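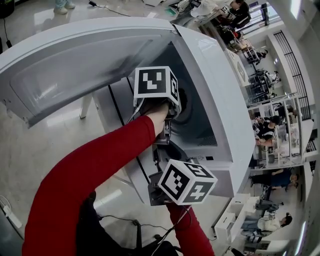

Grasthorpe laundry room - progress report
Thursday, June 11, 2026

Dear Elaine,

Well, we have a washing machine! You'll remember that back in March all I could show you was a quote and a patch of floor, so I'm very pleased to be writing this one. We went for a white front loader in the end, with a good wide door, and I'm glad we did (the top loader in the Slanina catalogue was cheaper but you can't fold anything on it).

Spending so far: the machine and delivery came to £314, and the hoses and fittings were another £11. That leaves us £100 under what you gave us for this part, which I'd like to put towards a second drying rack if you're happy with that. Could you let me know either way?

The floor has come up nicely. I do want the cables tidied before we open the room to families, and I've asked Hirkov for a price on clips and trunking - they're slow to answer but their work on the kitchen was very neat.

Still to do: shelves for the powder, a hook for the peg bag, and a sheet on the wall saying which wash to use for what. I've written the sheet twice and it's still too long. Towels alone take up half a page.

The key code for the side door is now 3106 if you want to come and have a look.

Best wishes,
Tegan Ellery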